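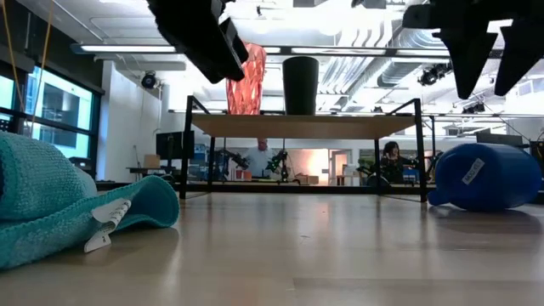

关于我们

Hosau光学技术有限公司从事反射式天文望远镜主镜、副镜的清洗、退膜与重新镀膜业务，并为学校天文台、科普场馆和业余天文团体提供光学系统检测及光轴调整服务。公司总部设在Hosau路厂区，下设镀膜车间、光学检测室、装调车间和客户服务部，另在Ambridge设有收件站，负责北方地区镜片的接收、初检与转运。

公司成立之初主要承接小口径牛顿式望远镜主镜的镀铝业务。当时国内业余天文爱好者手中的反射镜多为自磨或早年购入，铝膜氧化、起雾、出现针孔的情况较为普遍，而能够接受零星委托的镀膜单位很少，单片镜片往往需要等候数月，与科研单位的大批订单拼炉。公司据此确定了以零散委托为主的经营方向，一片起镀，按周排炉，这一做法沿用至今。

业务范围

一、主镜与副镜镀膜

公司目前提供标准铝膜加二氧化硅保护膜、增强铝膜以及保护银膜等膜系。标准铝膜适用于多数目视及教学用途的望远镜，耐擦拭性能较好，价格较低。增强铝膜在可见光波段反射率更高，适合深空目视和摄影用途，但对日常保管条件要求较严。保护银膜在红光及近红外波段表现较好，多用于特定的测光和光谱设备，受潮后易出现变色，公司一般不建议在沿海和湿度较高的地区长期使用。

委托方如对膜系选择没有把握，可在委托单中注明望远镜的类型、焦比、使用地点和主要用途，由客户服务部提出建议。最终膜系以委托方书面确认为准。

二、退膜与镜面清洗

旧镜重镀之前须先去除原有膜层。铝膜采用化学退膜，视保护层的种类和厚度，所需时间有较大差别。部分早年生产的镜片使用了较厚的介质保护层，常规药液难以去除，需要多次浸泡，个别情况下须重新抛光。遇有此类情况，公司会在继续处理之前与委托方联系，说明风险和费用变化，未得到确认的，镜片原样退回，仅收取检测费和运费。

对于膜层尚好、仅有灰尘或轻微污渍的镜片，公司提供单独的清洗服务。多数使用者清洗镜片过于频繁，镜面上少量浮尘对成像的影响有限，不当擦拭造成的划痕则难以恢复。收件后经检查认为无需重镀的，公司会如实告知。

三、光学检测

检测室配备干涉仪、刀口仪和反射率测量装置，可对球面、抛物面反射镜进行面形检测，并出具检测报告。报告内容包括焦距实测值、面形误差的峰谷值与均方根值、干涉图以及镜面外观记录。检测报告仅对送检镜片在检测条件下的状态负责，镜片装入镜筒后受支撑方式、温度变化等因素影响而产生的变形，不在报告范围之内。

检测须在镜片与室温充分平衡后进行。大口径厚镜片的恒温时间较长，请委托方在安排时间时予以考虑。

四、整机装调与现场服务

公司承接学校天文台和科普场馆望远镜的整机维护，内容包括主镜拆装、镜室清理、支撑点检查、副镜支架校正、调焦座间隙调整和光轴校准。现场服务由2名技术人员共同到场完成，主镜拆装环节不允许单人操作。赤道仪及电控部分的维修不属于公司的业务范围，如有需要，可由客户服务部转介。

发展历程

公司在最初几年内仅有一台小型真空镀膜机，可镀口径有限，操作也多凭经验。此后随着学校天文台建设增多，较大口径主镜的重镀需求逐年上升，公司对原有厂房进行了改造，增设独立的清洗间和更衣缓冲区，并购入第二台镀膜机。新设备投入使用后，可接收的镜片最大直径达到1,000毫米。

Ambridge收件站的设立，源于长途运输中屡次发生的包装问题。早期委托方自行包装寄送，镜片到达时出现崩边的情况时有发生，责任难以划分。收件站启用后，北方地区的委托方可将镜片直接送至站内，由工作人员当面检查、拍照登记，再装入公司统一配发的周转箱。周转箱内衬按镜片直径分为11种规格，镜面一侧不与任何衬垫接触。

其后，公司与Xiong天文教育中心建立长期合作，为其所属各观测点的望远镜提供定期检测。该合作项目积累了较为完整的膜层老化记录，涉及不同海拔、不同湿度条件下的镜片共42片。公司依据这些记录修订了重镀周期建议，对高湿度地区的使用者提出了更为具体的保管要求。

近年来，公司参与了Tovby公众天文台主望远镜的翻新工作，承担主镜退膜、重镀和回装后的光轴校准。该望远镜主镜长期未作维护，边缘膜层已大面积脱落，镜室内三组支撑点中有一组锈蚀卡滞，造成星像明显变形。翻新过程中，公司重新制作了支撑垫，并对镜室的通风口作了清理。项目完成后，公司为该台编写了日常维护手册，手册的通用部分现已整理成册，委托方可向客户服务部索取。

质量管理

每片镜片自收件起即编有唯一流转编号，编号写于周转标签并随镜流转，任何工序不得在镜片光学面或侧面刻写。收件检查中发现的崩边、划痕、气泡、霉斑等，均在外观记录表上逐处标注位置，并在开工前发送委托方核对。

镀膜过程中，每炉均放置陪镀片。陪镀片与委托镜片在同一炉次、相近位置镀制，用于反射率测量和附着力试验。附着力试验采用胶带法，仅在陪镀片上进行，委托镜片不作破坏性或接触性试验。陪镀片由公司保存，委托方对膜层质量提出异议时，可要求复测同炉陪镀片。

镀制完成的镜片须静置后方可进行外观检验。检验在暗室内以强光透射和斜射两种方式进行，重点检查针孔、溅点和边缘阴影。镀膜夹具在镜片边缘会留下窄小的未镀区域，位置和宽度在委托单所附图样中已有说明，不作为缺陷处理。

委托流程

委托方应先填写委托单，注明镜片直径、厚度、材质、重量及原有膜系。材质不明的，可填写“不详”，由公司收件后判断。客户服务部在收到委托单后给出报价和预计排炉时间，委托方确认后再行寄送。未经确认而直接寄达的镜片，公司予以妥善存放，但不计入排炉顺序。

镜片应从镜室中取出后单独寄送，镜片背面粘有中心垫块、磁铁或金属件的，须事先拆除。使用硅胶固定且无法自行分离的，请在委托单中说明，公司可代为处理，并另行收费。主镜中心标记在退膜时会一并去除，如需在重镀后补贴，请在委托单相应栏目中勾选。

副镜尺寸较小，通常可与主镜同炉镀制。建议主镜与副镜一并送镀，以保持整个系统反射率的一致。

每年二月公司对镀膜设备进行停机检修，期间照常收件和检测，不安排镀膜。计划在春季使用望远镜的学校和团体，宜提前安排送件时间。

教学与科普支持

公司对中小学及高等院校天文社团所有的望远镜给予优惠。申请时须提供学校或社团主管部门出具的证明，并由学校指定一名教师作为联系人。优惠适用于标准铝膜、镜面清洗和常规检测，不适用于增强膜系及现场服务。

检测室定期向学校团体开放，参观内容包括刀口检测演示、旧膜层样品观察和自准直目镜的使用方法。参观人员须按要求更换鞋套，清洗间与镀膜车间不对外开放，可通过走廊观察窗了解工作过程。自磨镜片的爱好者可预约使用刀口仪，检测由公司人员协助进行，检测数据归使用者所有。

公司编有《反射镜保管与清洗须知》和《牛顿式望远镜光轴调整指引》两种资料，内容随实际工作中遇到的问题不定期修订。转载时请保留版本号，以免旧版中的药剂配比被继续引用。

环境与安全

退膜所产生的废液按类别收集，交由具备资质的单位处理，不进入厂区排水系统。清洗用水经过滤后部分回用于初洗工序，终洗一律使用新制纯水。镀膜车间实行双人确认制度，开炉、充气和取件的每一步骤均须记录签字。

公司不向个人提供或出售退膜药液，也不建议使用者自行退膜。市面上流传的部分自行退膜方法涉及强碱和强酸，操作不当可造成人身伤害，并可能腐蚀镜面。

服务承诺与责任说明

镀膜完成的镜片自交付之日起享有膜层保修。保修期内，在正常使用和保管条件下出现起皮、脱落或大面积变色的，公司免费重镀一次。因擦拭、结露后未及时干燥、接触盐雾或化学品造成的损坏，不在保修之列。保修期限按膜系分别规定，载于随镜交付的合格证上，请妥善保存。

运输途中的损坏，由公司安排承运的，按委托单所载申报价值处理；由委托方自行安排承运的，请在交接时当面开箱检查。对于具有历史价值或无法替换的镜片，公司建议委托方派员自送自取，并事先与客户服务部约定时间。

委托方的姓名、地址、望远镜配置及检测数据均作保密处理，未经书面同意，不用于宣传或对外交流。

联系与来访

客户服务部负责报价、排炉查询、检测报告补发和保修受理。来电或来函请注明流转编号，未取得编号的，请注明镜片直径和寄送单位名称。技术咨询建议以书面形式提出，并附镜面照片及望远镜型号，以便检测室答复。

送件及来访接待时间为工作日上午九时至下午四时。Ambridge收件站仅办理收件、初检和取件，不提供检测和现场咨询。来访车辆请由厂区东门进入，携带大口径镜片的，可提前告知，公司将安排推车和人员在卸货处等候。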